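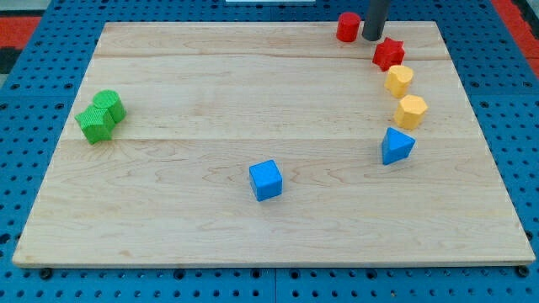
According to Glenys Naylor, a chopping board is finished when it rocks on the worktop, and no amount of scrubbing or oiling will change her mind about it. She said this on the first evening of our interviews and we ended up putting a question about rocking on the sheet, which we had not planned to do.

What people in Tunstall cut their food on, and how they look after it

Project report, Home and Consumer Studies

Introduction

Our project looks at chopping boards in ordinary home kitchens. We wanted to know what kind of board people use, how they clean it, where they keep it and when they decide to get rid of it. The subject came out of a lesson on food hygiene, where the class could not agree on whether wood or plastic was better. Most of the arguments were about what somebody's mum or nan did at home. We decided to find out what people did at home and leave the laboratory side to others. We had no means of testing for bacteria and this report makes no claim about which kind of board is safer.

Background

Boards sold for home use are mostly wood, bamboo, plastic or glass. Wooden boards can be cut from a single piece, but the wider ones are usually made from narrower pieces glued edge to edge. A wide single piece tends to cup as it takes up and loses water. Gluing narrower pieces together helps with this, although the joints can open if the board is left standing in water.

Wood moves mainly across the grain and hardly at all along it. If one face of a board gets wet and the other stays dry, the wet face swells and the board bends. When people talk about a board that rocks, this is normally what has happened. The books we used all gave the same advice, which was to wet both faces when washing, wipe off the water and stand the board on its edge so that air can reach both sides.

Maple, beech and sycamore are often used for boards. They are hard enough to stand up to a knife, have small pores and do not give much taste to the food. Oak is sold too, but it has larger pores. Plastic boards do not move with water in the same way, though thin ones can bend in hot water. They also get deep cuts that are hard to clean. Glass boards are easy to wipe down but blunt knives quickly.

Method

We wrote a sheet with five questions on it and took it round 20 households in Tunstall. They were all people we knew or people they had passed us on to. We asked each household:

What is the board you use most made of?
How do you wash it?
Where do you keep it when it is not in use?
Do you ever oil it or treat it?
What would make you throw it away?

The question about rocking was added by hand under the last one. The visits were done after school, most of them between four o'clock and teatime. Where people were willing, we asked to see the board and noted its condition. We also asked whether the same board was used for raw meat and for other food, but we did this in conversation and did not write it down in the same way every time, so those answers have been left out of the results.

Before starting, we tried the sheet out on Glenys Dobson, who pointed out that "How do you wash it?" could mean the method or the water or the liquid. We kept the wording and asked a follow-up if the answer was short.

Results

Material

Plastic was the most common answer and wood came next. A few households used bamboo and called it wood, and we put these down as bamboo where we had seen the board. Only one kitchen had glass as the main board, although glass boards turned up in several others as something to put a hot pan on. Older people were more likely to use wood. Younger households with wood had mostly been given it as a present.

Many homes had more than one board. The usual arrangement was a big one that stayed out and a small one for a sandwich or half an onion. Several people said the small one did nearly all the work and that the big one came out at Christmas.

Washing

Most people with plastic boards put them in the dishwasher if they had one. Most people with wooden boards washed them by hand with hot water and washing-up liquid. Two of the wooden boards had been through a dishwasher. One had a split at the end and the other looked all right, so we cannot say much from that.

Hardly anyone wetted both faces on purpose. People wash the side they have cut on and wipe the other if it looks dirty. One man always used salt and half a lemon, because his father had done it, and he would not be moved on how long to leave it. Two people mentioned bleach, both for plastic.

Storage

Standing the board up against the tiles behind the worktop was the most popular place. After that came a cupboard beside the oven, where boards were kept upright with the baking trays. Some people laid the board flat on the worktop all the time. Where a wooden board was kept flat, we asked to lift it, and the underside was usually darker than the top. In one kitchen it was damp.

The cupboard beside the oven is warm and dry, and we had expected boards kept there to be in a worse state. We did not find this, but we did not see enough of them to be sure.

Oiling

Seven households had oiled a board at some time. Only a few of them did it regularly. The rest had done it once, soon after getting the board, and then forgotten. What they used varied more than we expected: mineral oil from the chemist, a tin sold for worktops, olive oil, and in one case rapeseed oil because it was on the side. Cooking oils can turn rancid in the wood over time and the books advise against them. The person using olive oil had done so for years and had no complaints about the smell.

Several people did not know that boards could be oiled. One asked if it would make the bread greasy. If the oil is given a night to soak in and the extra is wiped off, it should not.

Throwing away

The answers here were the most interesting. For plastic, people said they would replace a board when it was stained or when the cuts had gone furry. Turmeric and beetroot were both blamed. For wood, people talked about splits, smell and rocking. The extra question got a strong reaction. People who had a board that rocked had nearly all found a way round it, such as a folded tea towel underneath or always using the same side. Mrs Naylor was the only one who had thrown a board out for it.

Wooden boards were kept much longer. Some people could not say how old theirs was, only whose it had been. Nobody told us anything like that about a plastic one.

A small test of our own

We wanted to see the bending for ourselves, so we took an offcut of beech board and laid a wet cloth over one face. We weighed the piece first, and it came to 800 grams. The cloth was left on overnight and we checked it in the morning with a steel rule held on edge across the grain. There was a clear gap under the middle of the rule on the dry face. We then stood the piece on edge to dry out. By the following Thursday the gap had nearly closed but had not gone altogether.

We should have measured the gap with feeler gauges, which the workshop has. We only judged it by eye, and we did not weigh the piece again while it was wet. Both of these would be easy to put right.

Discussion

The way people look after their boards depends a lot on what they saw at home when they were young, and very little on written advice. No one we spoke to remembered getting instructions with a board, although some boards are sold with a card or a label. People were sure of what they did and often could not say why.

The most useful change for anyone with a wooden board would probably be to wet and dry both sides and stop storing it flat. It costs nothing and takes no more time. Oiling helps too, but if people are only going to do it once then it will not make much difference.

Limits of the project

The sample was small and all from one town. Because we started with people we knew, there were more grandparents in it than there should have been. Some people may also have tidied their answers for us, and we think at least one board had been scrubbed before we came. Our question about washing should have been split into two.

Further work

If we did this again we would go back to the same kitchens in January, when the heating is on, and check whether the boards had changed shape. We would also like to test mineral oil against no oil, using pieces cut from the same board and wetted for the same time. Glenys Dobson has offered us an old sycamore bread board to cut up for this, as long as she can have the end with the handle back.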